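Can a machine do your chores yet? (or ever)
General Discussion > Home & Shop Automation
19 replies

dustpan_dan
Original poster
July 20, 2022

My brother-in-law sent me another one of those videos where a robot clears a dinner table, and he wants to know why I'm still skeptical. I fixed packaging lines for most of my working life. I like machines. But every one of these clips has the same three cups on the same bare table, and then it cuts before the thing has to deal with a plate with gravy on it.

So who here has something at home or at work that does a chore start to finish, without you standing over it? Dishwashers and washing machines don't count, we've had those forever and you still load them by hand.

pegboard
Reply #1

Robot vacuum. Does the whole downstairs while I'm at work. I'd call that a chore.

dustpan_dan
Reply #2

Do you pick up the floor before you leave?

pegboard
Reply #3

Well, yes. Shoes, cords, the dog's rope. Takes a couple of minutes.

Marlow_K
Reply #4

Then the vacuum does half and you do the hard half. Picking up a shoe and knowing where it goes is the part I'd pay for. Pushing a brush around is the part I didn't mind.

lathe_and_let_lathe
Reply #5

Shop side of things. We had a Zanden arm put in to load blanks into the mill. Same blank, same tray, same spot every time, and it's great at that. Then purchasing switched us to a tray with a slightly taller lip and it crashed into it all morning. A kid on his first day would have moved his hand up half an inch.

I'm not knocking it. It pays its way. But the sales guy told us it would be "deburring and sweeping up" by the end of the year and I have not seen it hold a broom.

Aníbal Vilela
Reply #6

I think you're all judging this by the old way of doing it. The Zanden style arm runs fixed positions, so of course a tray lip kills it. The newer approach is to have people do the job with a gripper in their hand, record that, and train on it. Nobody types in where the tray is. My cousin's firm, Erwood, is trying it for folding and bagging shop towels and they went from nothing to decent in a summer.

dustpan_dan
Reply #7

Define decent.

Aníbal Vilela
Reply #8

They ran 38 towels in a row the day I visited. It dropped 3 and one of those it picked back up by itself.

Marlow_K
Reply #9

Flat towels from a neat stack, or towels out of the dryer in a ball?

Aníbal Vilela
Reply #10

Stack. The ball is what they're working on now.

Marlow_K
Reply #11

The ball is the chore.

tinsnips
Reply #12

Does anyone know what the Wurunine kitchen unit ended up costing? I saw $1,929 on a sign at the home show but that may have been just the base without the arm.

pegboard
Reply #13

Base only, I asked at the booth. And the guy there wouldn't let it touch a real glass. It had a plastic one.

lathe_and_let_lathe
Reply #14

Plastic glass, ha. There's your answer Dan.

Sequeira_shopfloor
Reply #15

I'm somewhere between Dan and Aníbal on this. I've been in rooms where they do the recording he's talking about, and what struck me was how much human there is in it. People standing, people leaning over tables, cables on the floor, and the gripper is just two fingers on a handle. It isn't magic, it's hours of somebody's wrist.

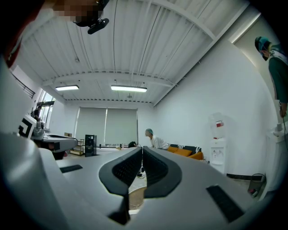
And a wrist is doing more than anyone writes down. When I pick up a wet mug I've already decided how hard to squeeze before I touch it, and if it slips I catch it against my other hand. Two fingers facing each other can't catch anything. So you can record all day and you're still only teaching what two fingers are able to do. For bottles and boxes, fine. For a fitted sheet I would like to see it.

Where I disagree with Dan is the "or ever" in the title. Ten years ago I'd have bet against the towels too.

Aníbal Vilela
Reply #16

Fair. I'd add that you can put more than one gripper on the job, so the catching part isn't hopeless. But yes, the fingers are simple. They're simple because they break and somebody has to replace them.

dustpan_dan
Reply #17

I'll give you the "or ever". I typed that while annoyed. I won't give you the rest. A towel from a stack is a packaging line with nicer manners, and I was fixing those before half this forum could drive. Show me one that walks into a kitchen it has never seen, after a birthday party, and gets the sink empty with nothing chipped. No cuts in the video and no helper with his finger on the stop button.

Also I want to know who cleans the robot. If it has been scraping plates there's going to be food in those joints.

pegboard
Reply #18

I clean the vacuum every week. There's a little comb for the hair. So that's another chore I didn't have before I bought it - still keeping it though.

lathe_and_let_lathe
Reply #19

Aníbal, if Erwood ever gets the dryer ball working, post the whole run here, drops and all. I'd watch that. In the meantime our Zanden is down again, the tray sensor this time, and I'm loading blanks by hand until the part shows up.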